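Work and Automation, Unit 6: Handling Soft Goods
Course handout, November

Read this before the session on job redesign. The case is Skirnard, a laundry and garment-care service that sends staff to clients' homes and also runs a sorting floor at Hawthorne. The home side has 16 employees. Two years ago all of their paid time went to washing, folding and putting away. Now part of each shift goes to guiding hand-held grippers through the same tasks, and the recordings are used to train folding arms for the sorting floor.

The first pages deal with the task itself. Clothing is hard for machines. A box keeps its shape when it is picked up, and a sweatshirt doesn't. Sleeves hang, hoods crease over, and ribbed knits stretch in one direction more than the other.

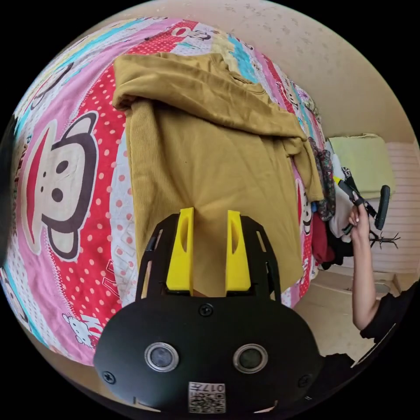 Rillari

1. What the worker did before

A garment laid out on a bed was folded by hand in a few seconds. Staff learned it on the job, mostly by watching someone else. There was no written method, and the old job description gave it one line: "folds and stores clean items." Supervisors checked the finished stack and never the motion.

2. What the worker does now

The same person works with a gripper in hand. Two fingers do what ten did, so every fold has to be broken into separate grasps. Staff at Skirnard reported that the first weeks felt slow and clumsy. Their hands knew the job and the tool did not let them use what they knew. Most got faster. The complaint that stayed was tiredness in the wrist and forearm, which the old job rarely caused.

Each shift has a target of 200 usable recordings. A dropped item can be kept if the worker picks it up again and finishes. A recording where the cloth slips out of view is thrown out and doesn't count toward the target, though the time was worked.
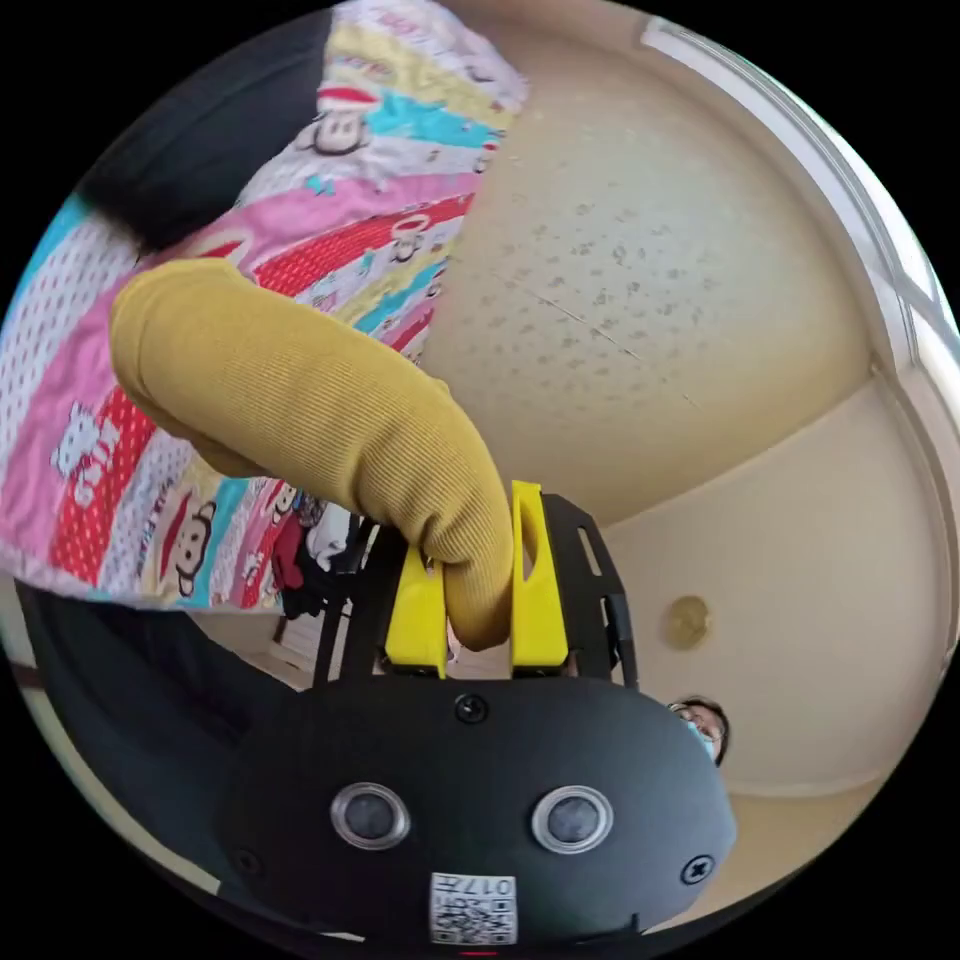
Key terms

Task time: minutes spent on the household work the client pays for.

Recording time: minutes spent producing data, whether or not the client's work gets done faster.

Rejected work: recordings that fail review. Under the first agreement these were unpaid. Under the present one they are paid at the base hourly rate.

Deskilling: loss of skill or discretion when a job is divided up. Compare with reskilling in Unit 4.

3. Who gains, and when

In one month the home staff turned in 874 rejected recordings. Management read this as a training problem. The staff pointed out that thin, stretchy items made up most of the rejects and that nobody had adjusted the target for them. Werkik, the contractor that reviews the recordings, later agreed to sort items by difficulty before setting quotas.

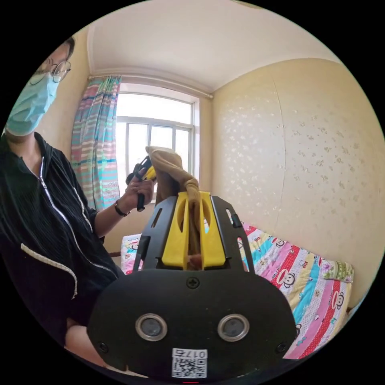

Sorting by difficulty changed the daily routine more than the tool had. Workers began trading items among themselves, and the ones with the steadiest grip took the knits. This was an informal division of labor and it carried no extra pay. It now appears in the new job description as "specialist handling," with a pay step attached after more than a year of talks.

The Hawthorne floor is a separate matter. Folding arms there handle towels and flat sheets. Garments still go to people, and no jobs have been cut so far, but two posts that came open were left unfilled.

For the session, bring a short written answer to the following. Should the people who make the recordings have a say in how they are used after they leave the company? Use the pay agreement in the reader, and mark the clause you would change.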